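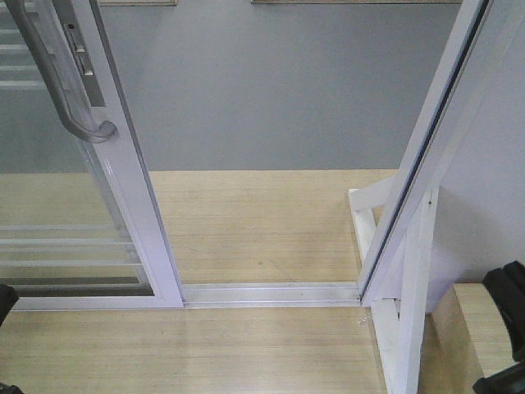

Who decides when a robot may try a door again after it has failed to open it?

The person who wrote the rule before the trial started, and if there wasn't such a person, you don't have a trial, you have an afternoon.

Right. Good morning. Say name, say Kütt, say that the opinions are mine and the slides are Povilas's. Wait for Povilas to wave.

Slide 2. What we're covering

Good practice for testing robots on doors. Sliding doors mostly, as they are the ones that have cost me the most sleep. I have 19 slides' worth of opinions and five slides. Mention the handout.

Slide 3. The success that wasn't

Tell the Pumano story. We ran 300 attempts at opening a sliding door, and two of us scored them separately, Dzintra Strazds and me. She had a much lower success rate than I did. We were watching the same door.

Pause here.

My idea of "open" was that the panel had moved. Hers was that you could get through the gap. Both sensible, neither written down. We spent April scoring the lot again with one definition on the wall, and it was hers.

The rule we use now: write the end state as something you can measure. Gap width, in millimetres, from the edge of the panel to the jamb, taken at the track. If someone asks "why the track?", it's so that everybody puts the ruler in the same place. (Sombat will ask. He asks every year.)

Slide 4. The door is part of the test

People will write a page on the gripper and one word on the door. The word is "door". So, for the record sheet:

Type of handle, with its shape. A curved pull and a flush cup are different jobs.
Whether there is a lock, and what position it is in. Check it by hand. I once let a robot pull at a locked door for most of a morning and wrote a very thoughtful paragraph about wheel friction.
State of the track. Look for grit and scuffs, wipe it, write down that you wiped it.
How the fixed frame is held up. A frame that shifts under load gives you a lovely smooth force curve and the wrong answer.
Glass or solid. Reflections change with the lights, so note the lights.

Slide 5. Force limits and who may change them

Set the pull limit before the first run. One named person may alter it, and the change goes in the log with a time. At Birnlow that person is Mercy Mbwambo, and she is very good at saying no. I have tried biscuits.

A stop is a result. Log it as one. Do not quietly rerun it and call the first go a warm-up – I've read the Clukoteck logs, there are a great many warm-ups.

On retries: fix the number, and put the panel back to the same start mark each time. If a person nudges the door to help, the run is void, even if it was only a little nudge, even if it was the boss.

Questions

If asked about the formal standards: they cover keeping people safe near the machine, and you still have to follow them. What I've described is house practice that sits on top. Don't get drawn into clause numbers. Prodromos Michailidis is in the second row and knows them all, so point at him.

If nobody asks anything, ask them how they define "closed". Should fill the time until coffee.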